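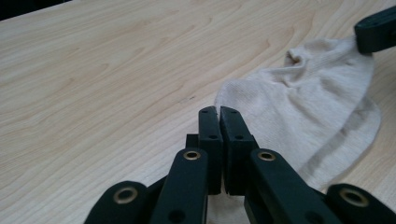
One of the cream ones, on the table

Re: [household] odd socks and what to do with them
Mar 4, 2022

Hello all,

On the odd socks question, someone wrote:

> Do you pair them straight off the line or let them pile up?
> I have 7 without partners and I'm ready to bin the lot.
> Also, does anyone fold ankle socks, or is that daft?

Please don't bin them! I kept a bag of singles going from last April and most of them found their other halves in the end (one was inside a duvet cover, naturally). The cream ones are the worst in our house. I've got Hilis and Clina pairs, both off-white, both knitted, and once they've been through the wash a few times I can't tell one from the other unless I get them over by the window.

I do mine on the table these days, one sock at a time. The bed's hopeless, everything slides into the dip in the middle. A pale table isn't ideal for pale socks either, mind you, but at least it's flat and I can smooth them out properly.
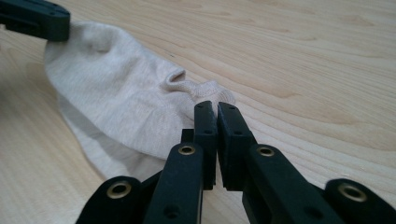 How I fold ankle socks

Lay the first one flat, heel to the side, and pull the cuff straight if it has curled over on itself. Put the second on top, toes together. Fold the toes up to the heel, then tuck the lot into the top cuff. Don't ball them, it ruins the elastic.

Does anyone know if the Saraç shop in Dullport still sells those little mesh wash bags? Mine has a hole in it.

Cheers for now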